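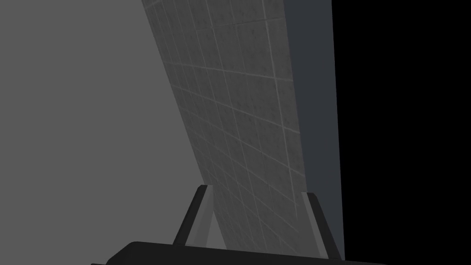 Flurnelik is a simulation kit for robot arms with two-finger grippers, developed by the software firm Zesham. It lets users practice and test arm movements on a computer before trying them on a real machine, and it is best known for its wrist view, which shows the virtual room from just behind the fingers.

History

The kit grew out of a classroom tool written by Chiyo Nishimura and Hiyori Fukuda, who wanted students to be able to drive an arm without waiting for a turn at the lab bench. Zesham took over the work after version 2, and Toshiko Tsuji has led development ever since. Version 3 came out in March and was the first to let users build their own rooms from scratch.

Features

Flurnelik ships with 200 ready-made rooms, from bare test floors to busy kitchens. Floors can be plain or tiled, and the tiled ones are a real pleasure to work with! Their grid lines make it easy to judge tilt and drift as the arm swings around, even with nothing in the gripper. Each finger can be opened and closed by keyboard, by game controller or by a short script, and every run can be saved and replayed at any speed (slow replay is wonderful for finding the exact moment a grasp goes wrong).

A companion library called Warum holds 2,766 household objects with weight and friction already set. It is sold separately.

Reception

Sarmīte Kļaviņa, reviewing the kit for the hobby magazine Nomura, praised the wrist view and the fast setup, and had her first script running on a Sunday afternoon. She was less happy with the lighting controls, which she found buried too deep in the menus. Setsuko Yokoyama later wrote a free add-on that moves them to the main toolbar.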